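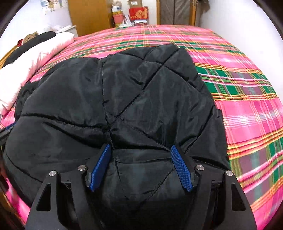 *Quilted jacket, black nylon, diamond stitching. Laid out on a pink plaid sheet.*

# Winter Clothing: Folding and Storage

The Rilovo Household Textiles Collection holds 577 garments and furnishings in everyday use, lent by families in the Vidmar and Prukden districts. This page belongs to the section on seasonal storage, which deals with the handling of heavy clothing at home: how it is laid out, folded and put away once the cold months have passed. Of the garments in the collection, 218 are outdoor clothes.

The section was prepared by Mio Shibata, with notes on fabric care by Raghda Nseir.

## Notes to the gallery

**The shell.** The nylon has a glossy finish, and the highlights fall on the padding where it rises between the seams. Glossy nylon marks easily under a hot iron. Lenders are asked to leave quilted pieces unpressed.

**The quilting.** Long seam lines cross one another to form the diamonds. Quilting of this kind holds the filling in place and gives the folder a natural line to follow -- a fold made along a seam lies flatter than one made across the padding.

**The bed as a work surface.** Many households in the survey fold their larger garments on a bed, where a coat can be opened to its full width. The sheet is a hot pink plaid with stripes of green, yellow, orange, white and dark red, and a section of dark green plaid runs across it on the right.

**Folding.** The collection recommends fastening the front, turning the sleeves in and bringing the hem up to the collar in two stages. Padded jackets should be stored without compression where space allows. Vacuum bags are acceptable for periods of up to 4 months.

**Storage.** Clean cotton bags are preferred to plastic covers. Garments put away in April should be taken out and aired once in July.

## Access

The collection may be consulted by appointment at the Proltus Building, Room 214, between 10 am and 4 pm. Requests to reproduce photographs should be addressed to the collections office and should give the title of this page.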